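Getting the barometer going again

The barometer in the hall had been stuck on 1015 since we moved in. I tapped it most mornings out of habit and it never budged, whatever the sky was doing. In January I took it down and had a proper look.

It's a plain aneroid one with Sugawara on the dial. I paid two pounds for it at a car boot sale, so I wasn't going to send it away for a repair costing 70. The back came off with four small screws. Inside there was a lot of dust and a fine chain that had slipped off its little drum, which explained the needle.

Getting the chain back on took most of an evening. I used tweezers and a desk lamp, and I dropped it twice. I put one drop of clock oil on the pivot and left everything else alone. People on the forums will tell you to oil the lot, but oil picks up dust and you end up back where you started.

Setting it was easier. There's a screw on the back that moves the needle. I looked up the sea level pressure for our area at nine in the morning, turned the screw a bit at a time and tapped the glass between turns.

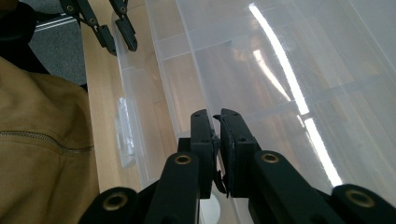 Brass and black, up close.

It has been back on its hook for a fortnight now. It dropped a long way before the last gale, a good few hours ahead of the rain, and came up again slowly the day after. It reads slightly high in the evenings — I may give it another quarter turn when the weather settles.

Next job is the kitchen clock, which loses time.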